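Your questions about fibre, answered

We get a lot of letters at the Wedley Food and Wellbeing Centre about fibre, and most of them come down to the same handful of worries. We've gathered the usual ones together, so put the kettle on and have a read.

Do I have to give up white bread?
Goodness, no! If you love a slice of white toast in the morning, keep it, and perhaps have some beans or a pear alongside. Plenty of our visitors go half and half for a while and find they like the brown loaf more than they expected.

I ate a big bowl of bran and felt dreadful. What went wrong?
Probably just too much, too quickly. Your tummy likes a bit of warning - add one new thing, give it a week or 2, then add another. Drink a little more water as you go, too.
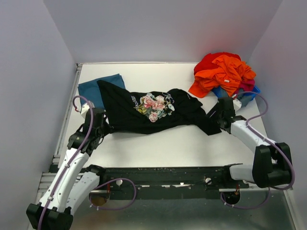

Black garment with a floral print, on a white table

Are tinned beans as good as dried?
We think so, and they're a great deal less bother on a busy evening. Rinse them well if you're watching your salt. A drained tin gives you roughly 258 grams, plenty for a stew for two with a bit left over for lunch.

Where can I find the barley soup recipe?
It's in our Balaskas booklet, on the same page as the lentil one. You'll need 184 grams of pearl barley and 300 millilitres of stock to start it off, then more stock as it thickens (it always wants more than you think).

Should I take a fibre powder as well?
Most people can get what they need from their plate. If you have a bowel condition or take regular medicine, please have a word with your doctor or pharmacist first.

Do you run cookery sessions?
Yes, in the Altitz kitchen, starting again in October. Bring an apron and a tub for leftovers.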